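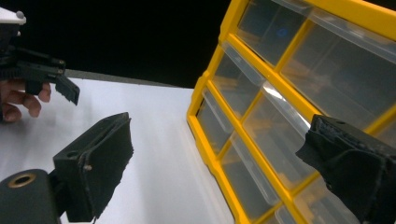
Figure 3. Storage organizer with clear drawers on a white tabletop.

Print | E-mail

3.2 Walking the Kirnance quarter

I went into Kirnance in June expecting a tidy story about courtyards, and I didn't get one. The old plan gives every block a shared yard with two gates, but by the time Marisol Nava and I had walked all 60 blocks (my feet still remember it!) we'd found locked gates, garden sheds, parked vans and one very serious chess table. So who owns a yard like that? The deeds say one thing and the neighbors say quite another.

We mailed a short survey to 1528 households and got 298 back, which I was pretty happy with. Most people called the yard "ours" even when the city holds the title. Jonatan Tangen found the same habit in Dendance, though his blocks are newer and the gates there stay open until 10 p.m. I'd put more weight on the gates than he does. Where both were open, people cut through, stopped, talked – and where one was locked, the yard turned into a parking lot pretty fast. Marianna Cieślak thinks rents matter more, and I come back to her argument in Section 4.

Print | E-mail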